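Lesezeit: 6 Minuten

3.2 Fugen und Anschlüsse als Feuchteweg

In den Wohnanlagen Grukitz und Grineck wurden Küchen mit raumseitig verkleideter Außenwand untersucht. Maßgeblich für die Auswahl war, dass Spüle und Arbeitsfläche unmittelbar an die verkleidete Wand anschließen. Küchen mit freistehender Spülzeile blieben unberücksichtigt. Der Datensatz umfasst 592 Wohneinheiten; für 413 davon liegen vollständige Feuchteprofile des Wandaufbaus vor. Die Messungen begannen jeweils im Februar, also bei geringer absoluter Außenluftfeuchte. Die Auswertung erfolgte mit dem Verfahren Udimero in der von Sepúlveda übernommenen Parametrierung.

Kapillare Aufnahme über die Fliesenfläche kann bei intakter Glasur vernachlässigt werden. Der Eintrag konzentriert sich auf das Fugennetz und auf den Anschluss zwischen Arbeitsfläche und Wand. Beide Bereiche wurden daher getrennt bilanziert. 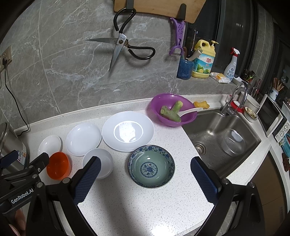
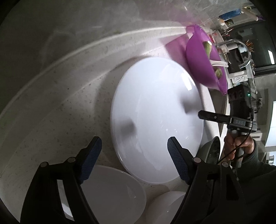
Abbildung 6: Wandanschluss der Arbeitsfläche (erstes Bild) und Spülbecken (zweites Bild).

Für den Wandanschluss wurde ein eindimensionales Transportmodell mit 4.000 Zeitschritten je Heizperiode gerechnet. Als Randbedingung diente ein periodischer Spritzwassereintrag, dessen Amplitude mit dem Abstand zum Becken exponentiell abnimmt. Anschlüsse mit niedriger aufgesetzter Leiste, wie sie in Abbildung 6 (erstes Bild) am Fuß der marmorierten Wand verläuft, wurden mit einem zusätzlichen Übergangswiderstand belegt. Die schmalen Fugen darüber gingen mit ihrem Flächenanteil ein. Der Übergangswiderstand wurde über die Länge der Leiste als konstant angesetzt; Ecken und Krümmungen sind damit nicht abgebildet.

Die Sensitivitätsanalyse zeigt, dass die Fugenbreite den berechneten Feuchtegehalt schwächer beeinflusst als der Zustand des Anschlusses. Bei ungestörter Abdichtung bleibt der Gehalt hinter der Verkleidung über die gesamte Heizperiode unterhalb des Grenzwertes. Der Einfluss der Lüftung wird in Abschnitt 3.3 behandelt.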